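4.2 Open-day sessions

The second part of the study took place at the Parnen laboratory during its open day on Jun 9, 2019. The first part, described in Section 4.1, used only trained operators, and we wanted to know how people with no background in teleoperation or data collection would handle the same hand-held grippers. An open day gave us access to such people, but it also gave us less control over the sessions than we would have liked. Visitors arrived in groups, stayed as long as they wished, and watched one another before taking a turn.

The station was the one used for the Flurar tasks in Section 3. We kept the hardware the same and changed only the instructions. Each visitor heard a short spoken introduction, watched a member of staff perform one cloth task, and then took hold of both grippers. Practice was limited to 50 seconds. We chose this limit after a trial with students from Melnychuk College, who grew bored when given longer and began to invent tasks of their own.

In total, 145 visitors completed at least one recorded attempt, and 249 attempts were kept for analysis. An attempt was dropped if the visitor let go of a gripper, if a bystander reached into the work area, or if tracking was lost on either hand. Loss of tracking was the most common reason. It happened mainly when visitors turned their wrists inward to look at the fingertips – a habit that trained operators had given up by their second session.

Three kinds of behavior stood out. First, most visitors treated the two grippers unequally. They picked up the cloth with one and held the other open and idle until the cloth had to be spread or passed across. Trained operators brought both hands to the cloth much earlier. Second, visitors tended to take a large handful of cloth on the first grasp. This made the lift easy and the placing hard, as the cloth had to be released and taken again by a corner or an edge. Third, visitors who had watched several others before their own turn copied the grasp they had seen last, including grasps that had gone badly. We did not expect this effect and did not record the order of viewing well enough to measure it.

Figure 6 illustrates the first two points. The cloth is bunched in the left gripper, with a single tail hanging free, and the right gripper is open.

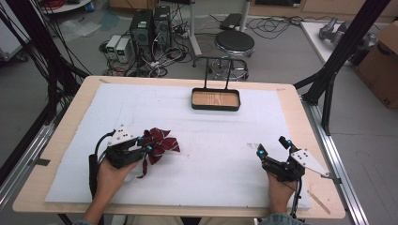
Figure 6. Cloth handling with two hand-held grippers. The striped cloth is held in the left gripper; the tray stands near the back of the foam board.

The attempts were added to the Fisuvska set, which held 4,000 recordings from trained operators before the open day. We stored them under a separate label so that they can be left out of training. Whether they should be left out is not clear to us. They contain more regrasps and more pauses than the operator data, and a policy trained on them alone would probably copy both. On the other hand, they cover ways of holding the cloth that are rare in the operator data – in particular, large grasps far from any edge.

A second open day is planned for September. We intend to use the same station and the same practice limit, and to note for each visitor which attempts they watched before their own.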